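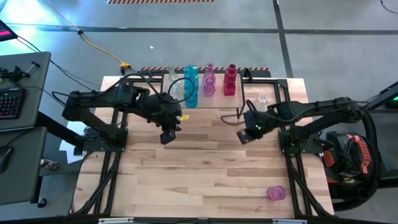 Colored Glass, Shelf and Table

The Nototholm glass pages have been growing since July, a few pieces at a time. This one covers the bottles and vases that go on the clear shelf, plus the small pieces kept down on the wood. Most came out of two boxes bought at the Droltska sale, and the rest were picked up one by one.

Clear bottle, far left. Narrow neck, no color at all. It came without a stopper and we have not looked for one.

Teal-blue vase. The tall one with the ribbed, rounded body. Listed at the sale as lot 163. The ribs are easy to feel with a thumb and hard to dust — a soft paintbrush does it.

Pink-violet vase. Slender neck, bulbous lower body. It holds one stem, or two if they are thin.

Red bottles. Two of them, one a little behind the other on the shelf. They were sold together and we have kept them together.

Small clear vase. To the right of the shelf, toward the back corner of the table. The Lévesque box had it wrapped in newspaper with a price of 300 penciled on the paper, currency not given.

Magenta cup. Near the front on the right. The smallest item in the catalog, entry 1224, and the last one added before this page went up.

The shelf is clear acrylic on thin black legs, and the tabletop is striped butcher block. Wash everything by hand in lukewarm water and let it drain upside down on a towel.

The Arner bowls have their own page.

Page updated Sat 14 September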